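Progress Report to the Mamani Workforce Fund
Grant recipient: Hilineck Catering Services
Prepared by: Fidelina Nina, Program Lead
Submitted: 8th September

1. Purpose of the grant

The Fund's support allows Hilineck to introduce robotic handling in the pantry kitchens of its Dometti site, where staff clear and reset counters between meal services. The work is repetitive and is the most frequent subject of complaint in our staff surveys. The grant covers simulation, retraining and a limited trial. It does not cover any reduction in posts, and none is planned.

2. Work completed this period

Our technical partner, Clulteck, has built a simulated kitchen in which handling tasks are rehearsed before any equipment is brought on site. The objects were chosen with the pantry staff, who asked for items of the kind that cause them trouble - narrow bottles, plates and teapots with raised handles. To date, 824 simulated runs have been logged. Each is recorded from an overhead view and from a close view near the gripper.

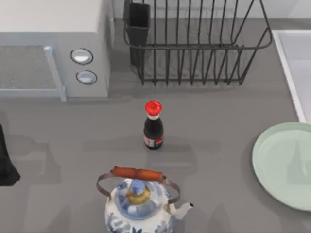
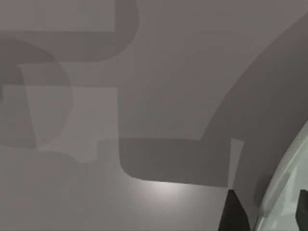
Simulated counter work, Clulteck kitchen model

Staff involvement has been greater than the original plan allowed for. Six employees now attend the review sessions, where they watch recorded runs and mark those they would not accept on their own shift. Their remarks have changed the order in which tasks are being developed. Plates were to come first; at the staff's request, bottles and teapots have been moved ahead of them.

3. Effect on roles

A new duty, counter supervisor, has been written into the job descriptions of 17 employees and carries a pay supplement. Training amounts to some 140 hours across the group. Two employees have asked to remain on manual duties, and this has been agreed. Concerns were also raised about the use of run records to measure individual pace. Management has confirmed in writing that they will not be used in this way.

4. Difficulties

Shadows in the close views remain a problem for the object recognition software, and Clulteck is adjusting the lighting in the model. The union consultation started late - the delay was ours - and the on-site trial has been moved to November as a result.

5. Next period

We will complete the remaining training, agree stop procedures with shift leads and submit the trial safety plan for the Fund's approval. No change to the total budget is requested.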